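# Furon hands the Aitken dugout to Ibarra, again 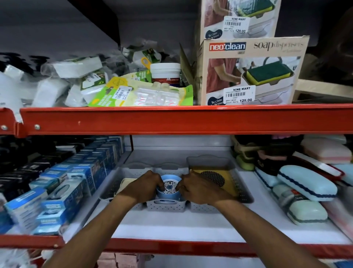
*A small container with a floral pattern, in an organizer tray on a store shelf.*

Furon has named Damián Ibarra manager for a second spell, and the club would like fans to believe this one will be different. His first lasted 2 seasons and ended with the team 6 games under .500.

General manager Lorna Urquhart called him "the best baseball mind we talked to." She would not say how many people the club talked to. Ibarra gets a two-year deal and keeps the same pitching coach, whose staff led the league in walks.

The club also says it has sold 1,024 season tickets for Aitken Park, a figure that seems to include the seats Skarasport gets as part of its sponsorship. Asked to split the number, a club spokeswoman said she would check.

Elspeth Mowat, who has held seats behind third base since the park opened, has yet to renew. "I liked him fine," she said. "I liked winning more."

Furon opens at home against Ondora - the team that swept them the last time Ibarra was in charge.

*Isla Skinner*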